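티켓 #291 그리퍼 폭 추정값이 천을 잡는 구간에서 튐
프로젝트: Stollow / 모듈: 인식(perception), 데이터 변환
등록: Siv Åberg
담당: Wenjie Han
등록일: 2021년 6월 13일
상태: 진행 중

증상
핸드헬드 그리퍼 기록을 학습용으로 변환하면 일부 에피소드에서 폭(width) 값이 갑자기 0 근처로 떨어졌다가 돌아옵니다. 단단한 물체에서는 재현되지 않고 니트류에서만 나옵니다. 변환 로그에는 경고가 없습니다.

재현 방법
1. 니트 세트 93개 에피소드를 기본 설정으로 변환
2. width 채널을 시간축으로 출력
3. 12개 에피소드에서 급락 확인

Wenjie Han
손가락 검출기의 마스크를 따로 저장해서 봤습니다. 손가락이 벌어져 있을 때는 좌우 블록이 제대로 분리됩니다. 천이 사이에 들어오면 오른쪽 블록의 안쪽 경계를 놓치고, 두 블록을 한 덩어리로 묶는 프레임이 생깁니다. 그때 폭이 0으로 계산됩니다. 신뢰도는 높게 나와서 필터에 걸리지 않습니다.

Eskil Westerberg
시간 동기 문제는 아닌가요? Roditz 쪽 기록에서 비슷한 그래프를 본 적이 있는데 그때는 타임스탬프가 밀린 경우였습니다.

Wenjie Han
타임스탬프 간격은 일정합니다. 포즈 궤적도 같은 시점에 끊기지 않습니다. 동기 문제는 제외하겠습니다.

Siv Åberg
폭 계산을 손가락 블록 대신 링크 암의 황동색 링 위치로 바꾸면 어떨까요. 천에 가려질 일이 적고 검은 바탕에서 대비도 큽니다. 다만 화면 가장자리에서 잘리는 링이 있어서 양쪽 모두 보일 때만 써야 합니다.

Wenjie Han
브랜치 width-ring에 넣었습니다. 링 검출이 한쪽이라도 실패하면 직전 값을 유지하고 플래그를 남깁니다. 급락이 있던 12개 중 9개는 해결됐고 3개가 남았습니다. 벌어진 상태와 천이 물린 상태를 비교용으로 첨부합니다.
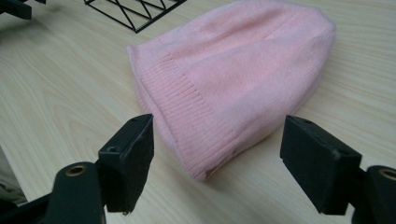
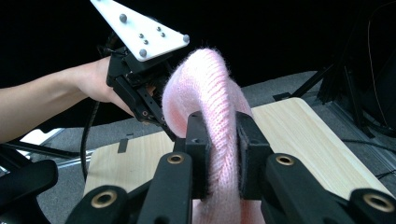
남은 3개는 직전 값을 유지하는 시간이 너무 깁니다. 링을 다시 찾은 뒤에도 추적기가 초기화되지 않아 옛 위치를 계속 씁니다. 재초기화 조건을 다음과 같이 바꿔 보겠습니다.
- 유지 프레임 수가 상한을 넘으면 전체 영역에서 다시 검색
- 다시 찾은 링의 좌우 대칭을 확인한 뒤 채택
- 플래그가 붙은 구간은 학습 손실에서 제외

Hildegard Kuhlmann
세 번째 항목은 로더에서 처리해야 합니다. 지금 로더는 플래그 열을 읽지 않습니다. 하위 티켓을 만들어 제가 맡겠습니다. 그 전까지 니트 세트는 학습 목록에서 빼 두세요.

Siv Åberg
목록에서 뺐습니다. 원본 기록은 그대로 있으니 재변환만 하면 됩니다.

Wenjie Han
재초기화 수정본 올렸습니다. 3개 중 2개는 정상이고, 나머지 1개는 상한값을 더 낮춰서 다시 돌리는 중입니다. 결과가 나오면 여기에 그래프를 붙이겠습니다.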